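Where the seconds go: Esther Okoth on timing, planning and cloth

2021-07-24

Esther Okoth maintains the software that turns recordings from hand-held grippers into something a robot arm can follow. The package is called Prillow. It sits between the recording side, which her colleagues at Ralik handle, and the planner, which is a separate program named Kong. Most of her week is spent on neither of these but on the joins between them.

We spoke over a slow video link, with Dong-geon Yeom, who looks after the perception code, joining for the second half.

Timing first

Okoth began with clocks. A recording holds a stream of pictures, a stream of poses and a reading of how far the jaws are open, and each stream has its own delay. "If the jaw reading is late by 2 pictures, the policy learns to close after it has already moved away," she said. "You can look at that recording for an hour and see nothing wrong. It only shows when the arm runs."

Earlier versions of Prillow corrected the delay with one fixed number per device. That worked on the bench and drifted elsewhere, as the number changed with the load on the recording computer. The current version estimates the delay again for every recording. It compares the width of the jaws as seen in the pictures with the width as reported, and shifts one against the other until they agree. Recordings where no shift gives a good match are set aside and listed in a log.

"The log is the part I am happiest with," she said. "It has a reason on every line. Before that we had a folder called bad."

I asked how large the folder had been. In the last full pass, 402 recordings were rejected out of almost 3000. Many were short ones in which the jaws hardly moved, so there was nothing to match against. Okoth would like people to open and close the jaws fully once before each task, and has asked for this in the written procedure. Compliance is mixed.

Cloth on cloth

Yeom's problem is segmentation: deciding which parts of a picture belong to the thing being handled. Rigid objects on a plain table gave him little trouble. Bedrooms did.

He gave the case of a grey garment on a printed blanket. The garment has no fixed outline, its shadows are soft, and the surface under it is also cloth, with folds of its own. A crease in the grey fabric can be darker than the border between the fabric and the bed. "The first model cut along the crease," he said. "It reported two garments, both with high confidence. The planner then chose the smaller one and pulled at the middle."
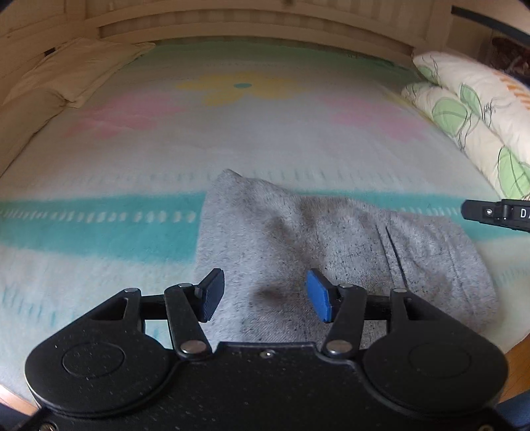
What the planner is told

Kong used to receive a single mask and a single grasp point. It now receives several candidate outlines, each with a weight, and prefers a grasp that makes sense under most of them. A point near an outer corner usually survives this test. A point beside an inner fold usually does not.

The change cost time. Each plan is slower to compute, and Okoth had to move the call out of the control loop to keep the arm's motion smooth. The loop now runs on the last accepted plan and swaps to a new one only when the hand is clear of the cloth. "I resisted that," she said. "It means the robot acts on old news. But with cloth on a bed, old news is mostly fine, provided you are not holding it."

Once the jaws are closed, a different rule applies. Replanning is blocked until they open again or the lift is abandoned. Yeom would prefer something less strict, and the two of them have a branch in which small corrections are allowed during a lift. It has not been merged. Its tests pass in simulation, where the cloth model is too stiff to be much of a judge.

The gripper in its own view

There is also the matter of the gripper, which takes up a good share of every picture. Prillow masks it with a fixed shape for the housings and a moving one for the links and fingers, driven by the jaw reading. If the timing is wrong, the moving mask is wrong too, and a piece of finger gets treated as part of the room.

"So it comes back to clocks," Okoth said. Yeom added that shadows between the fingers are not covered by either mask. He has tried widening the moving one, but a wide mask hides the fabric at the moment of contact, when it is needed most. For now he leaves the shadow in and trains with it.

Next

A release is planned for November. It will include the new delay estimate, the weighted outlines and a replay tool that shows the log entry beside the recording it refers to. The file format will change by one field, and old files will be converted when first opened. Okoth advises keeping a copy of them until the conversion has been checked on more than her own machine.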